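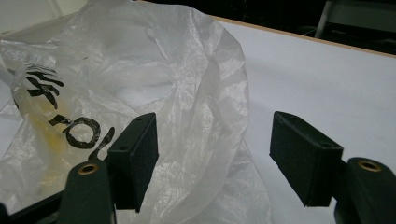 Photo: Qaisi Picture Library

Chapter 6
Thin Films and Light Packaging

6.1 Film thickness

Plastic film is sold by weight but used by area. A bag maker who reduces the thickness of a film gets more bags from each roll of the same weight. The limit is set by strength, and strength depends on the resin, the direction of the load and the quality of the seals.

Most carrier bags are made from polyethylene. The high-density grade gives a stiff film that creases easily and makes noise when handled. The low-density grade is softer and stretches further before it tears. Both let some light through unless a pigment is added, and both look more opaque where layers overlap.

Section 6.2 follows a production run of 3000 bags at the Gatby plant, of which 792 were pulled for seal tests. Section 6.3 covers printing on film, including surface treatment and ink adhesion. Readers should review the units in Chapter 2 before starting the problems.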